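Packers and Sorters Wanted for Our Mixed-Case Line (Brimance)

Come work with us at Calvo! We pack dry goods for small grocers, and since November the robot arms have taken over the dull part of the job, moving noodle packets from the pile into the bins, one after another. We still very much need people, and we're hiring 3.

Your day would look different from what packing used to be. You'd look after 2 arms, straighten out packets they can't get hold of, swap bins when an order changes, and tell our engineer, Shaohua Wan, what's going wrong (he really does want to hear it). There's far less reaching and bending, and a good bit more watching and deciding, which some of our longtime packers love and a few are still getting used to.

No experience with machines needed. Training lasts 21 days, fully paid, alongside Milagros Cuesta, who packed by hand here for years and is wonderfully patient.

Stop by any Wednesday after 2 p.m. and ask for Macarena Villanueva. She'll walk you over to the line and you can try it yourself!

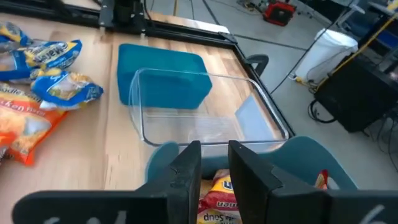 Ramen packets and bins at one of our sorting tables, Calvo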